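Kestwood Evening Course: Everyday Robotics
Week 6 handout: Can a machine clear the table yet?

Last week was all arms and motors. Tonight we get to my favorite part of the course, the boring chores! Wiping, stacking, folding, putting away. A six-year-old can move a bowl from one end of a table to the other while talking about dinosaurs. Getting a robot to do it in a kitchen it has never seen is still real research, and I think that's wonderful.

1. What makes a bowl hard

Start with the shape. A bowl has a thin rim, a curved wall and no handle. Two fingers can pinch the rim (one inside, one outside) or they can try to span the whole thing, and a wide bowl quickly rules out the second choice. Then there's the surface. Glossy white ceramic throws back little highlights, and depth sensors often read those badly. Put it on a printed cloth and the vision software has a busy background to sort out as well. 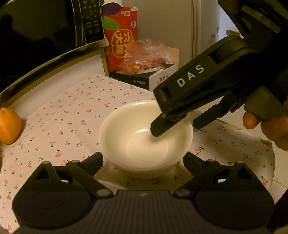 2. Clutter

Lab tables used to be bare. Home tables have fruit on them, and jars, and a microwave taking up the corner. Every extra object is something to steer around, and some of them are things you really don't want to bump – a big citrus fruit resting on the mouth of a glass jar, say. A person's elbow takes care of this without any thought. A planner has to know where the fruit is, how far the leaves stick out, and how much room the gripper itself needs once its linkages open.

Size matters too. A large bowl and a small bowl call for different finger openings, and if the small one stands behind the large one, the order of work matters.
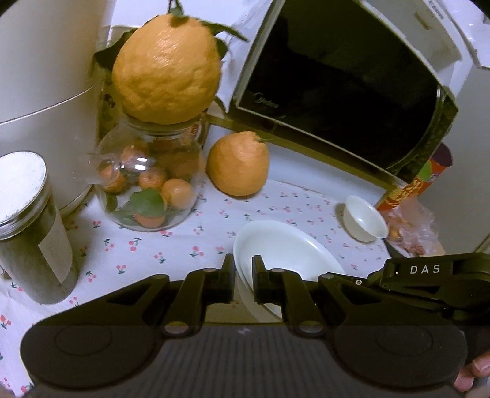
3. Learning from people

The approach I'm most excited about is simple to explain. A person holds a gripper in one hand and does the chore, and the camera on the tool records it from the gripper's point of view. Do that enough times and you can train a policy, meaning a program that looks at the view and picks the next small motion.

How many times is enough? Our practice set, Selitz, has 1,680 recorded tries, and 1,534 were left after we threw out the bad ones. That gets you decent bowl handling on tables like the ones in the set.

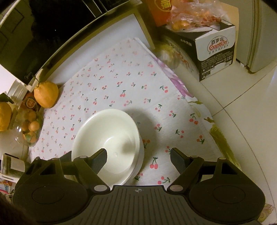
Change the room and the score drops. In our July trial the trained policy finished 157 of 343 attempts in kitchens it hadn't seen. Less than half! But two years ago I would have been thrilled with ten in a row.

So, can machines do chores yet? Single steps, often yes. A whole cleared table, with a stranger's dishes, not reliably.

For next week
Read the Primedgate notes on grasping, sections 2 and 4.
Pick one chore at home and write down every separate motion in it. Include the ones you do with your other hand.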